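## Chapter 2: The Sink and What Surrounds It

Most of us learned to clean a sink by standing next to somebody who was already cleaning one, and most of us picked up that person's bad habits along with the good ones. My own teacher was an aunt who scrubbed everything in a circle, clockwise, and who would not hear of starting anywhere but the drain. I still catch myself doing it! In this chapter we will go more slowly than she did, and we'll begin with the parts that people tend to skip: the rim, the ledge behind the basin, and the foot of the faucet, where hard water leaves its chalky little collar.

You will need a sponge, a soft cloth, a mild soap, and a bit of patience. If your class is using the Nidness workbook, keep it open to the page on glossy surfaces, as we'll come back to it in section 2. White basins are a pleasure to work on (and a trial, too, for they show every last tea stain), so look over the whole surface in good light before you run any water.

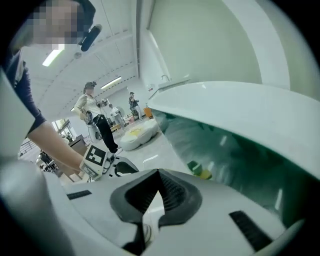 Riet Nijs, reading an early draft of these pages, wrote in the margin that she always does the ledge first, before the basin, so the crumbs and drips have somewhere to go. She is quite right, and I have changed the order of the steps to match hers. She also wanted a word about sponges, and asked me to remind students to wring them out and stand them on edge when they finish, which I am happy to do.

So, then: ledge, faucet, rim, bowl, drain. Work from the back toward yourself, and rinse the cloth between one part and the next. A basin of ordinary size should take roughly 12 minutes the first time, and a good deal less once your hands know the way. Before moving on to section 1, wipe down a sink you use every day and write a few lines on which part gave you the most trouble.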